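Journal > Galleries > Small things

What lives on the bed: packing the little bits

By Saimi Ahonen, 25/04/2018

I've always found that the big things more or less pack themselves, and it's the small ones that take the whole evening. So before I go anywhere I tip them all out on the bed, on top of my stripy blanket, and have a good long look at them before anything goes near a bag - I do find it rather soothing, with a cup of tea.

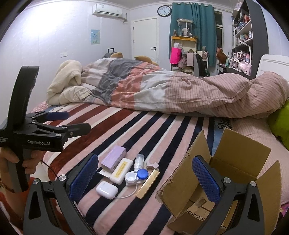
Lutfa Gunawardena swears by doing the contact lens case last of all, as she has twice packed hers first and then had to dig it out again at bedtime. I may well come round to her way! Mine sits in the thick of it for now, one blue cap and one white, next to the earbud case and its cable, with the slim gold box and the lavender one keeping them company.

It will all go into the little Briltinau pouch, which has lasted me up to eight years and still closes nicely. More from me in June, when I'm off to see Iida and shall have to start all over again.

23 comments | 102 shares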